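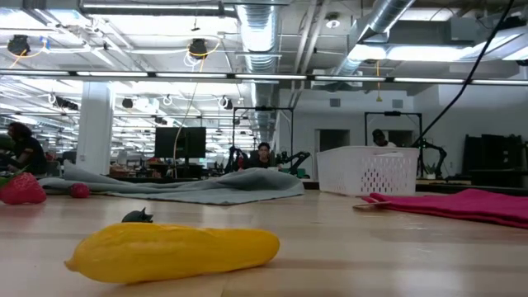
Search this journal Search Advanced
Reading time: 6 minutes

3. The objects and the layouts

3.1 Why play food

Play food is a wonderful thing to tidy. It is light and it is cheap to replace, but what won us over was the range of shapes in a single bag. A strawberry has a leafy cap that catches on cloth. A bunch of grapes is a lump with gaps in it, and takes up far more of a basket than its weight would suggest. Long yellow pieces lie across the grain of the table, and if one end drops over the rim of the basket first, the other end tends to follow in its own time. We had expected to choose the set in an afternoon and ended up arguing over it for most of April.

Earlier tidying studies, the Bowen layouts among them, used plain blocks. Blocks are easy to describe and easy to compare, and we kept the Bowen habit of drawing up each layout on paper before setting the table. But a table of blocks looks like nothing anyone has ever had to clear up. A table of fruit, towels and a basket looks like the end of a Saturday with small children, and the order in which things should go away becomes a real question. Do the towels get folded first, with the fruit still sitting round them? Or does the fruit go in the basket so that the cloth has room to be spread?

3.2 Cloth

Cloth makes the layouts interesting! A crumpled towel hides small things, it moves when its neighbours are moved, and it never lies the same way twice. We therefore describe cloth by its state (flat, folded, crumpled) and by which objects touch it, and leave its outline alone. Magagula first tried tracing the outlines, and the tracings are lovely, but two tracings of the same towel, dropped from the same height, had almost nothing in common.

Colour turned out to matter for our own note-taking. Grey against pale wood is calm and easy to read past, while red or pink pulls the eye at once, and a red fruit next to a red cloth was missed more often in our written notes than any other pairing.

3.3 Basket and plant

A basket gives the task its finish. We used white ones with open sides, so that the contents could be checked without lifting anything out.
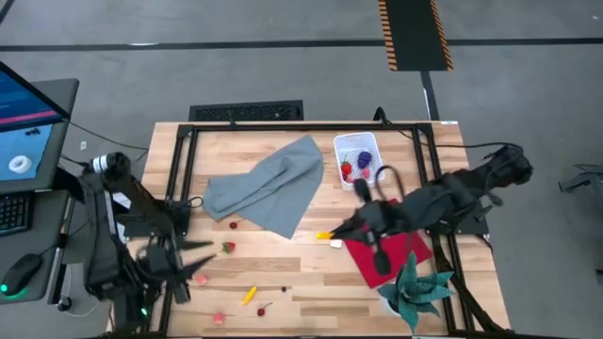 Figure 2. A layout part-filled: strawberry and grapes in the basket, grey towel crumpled, red cloth flat, artificial succulent by its lower edge.

The succulent belongs to neither group. It is neither food nor laundry, and we included it as a thing that could fairly be left where it stands. Liyanage coded these cases separately under the heading "stays out", a term borrowed from the Nurnmont home study.

3.4 Rounds

The full set covers 700 rounds. Each layout was set up with the towels first and the small pieces afterwards, in the order given on its sheet. Rounds in which a piece rolled off the table during setting up were started again and are not counted. The state of every cloth was noted at the start and at the end, and disagreements over "folded" and "crumpled" were settled by a second reading of both notes.

Related articles
Liyanage S, Magagula K. When is a towel folded? Words for cloth in everyday tasks
Magagula K. The Plisora object list: kitchen and nursery items
Order and habit in putting things away: notes from the Nurnmont home study
Bimgate layout sheets, second set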